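Print | E-mail

Oltusitz hand gripper, pre-session check and comments
Jul 29, 2020
Checked by: Alfie Haworth
Compared against: Wragg two-finger unit

1. Front plate. Screws tight, no cracks. OK.
2. Label. Must scan on first try. OK.
3. Sensor openings. Wipe with dry cloth only. Left one had a smear, cleaned and checked again. OK.
4. Finger pieces. Push each one sideways by hand. Slight play on the right, within limit. Monitor.
5. Rubber tips. Look for splits and glazing. OK on the Oltusitz. The Wragg tips are worn and need replacing before the next fabric run.
6. Jaw travel. Open and close 143 times without load. No sticking on either unit.
7. Weight with battery. Oltusitz 462 g, Wragg 355 g.

Comment on item 5: cloth is where the two units differ most. Thin fabric slides out of the Wragg when the jaw closes at an angle. Use the same pieces of cloth for both units and keep fingers clear of the jaw arm while it is closing.
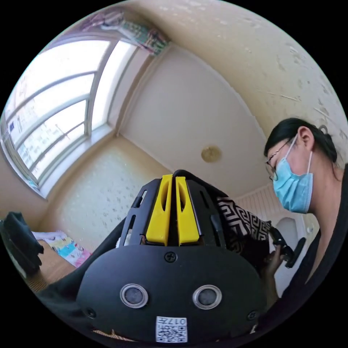 Cundwood asked whether the jaw travel count was enough, as their own units only started to stick after a few hundred cycles, and they would like the full count repeated with a load on.

Agreed. Loaded count to be added as item 8. Until then the Oltusitz is passed for cloth and soft items only, no glass.

9. Cable and strap. Strap stitching OK. Cable on the Wragg is 151 cm and catches on furniture. Tape it back.
10. Controller. Gakunden firmware the same on both units. OK.

Open items: 4, 5, 8. Next full check in November.

E-mail this page | Print this page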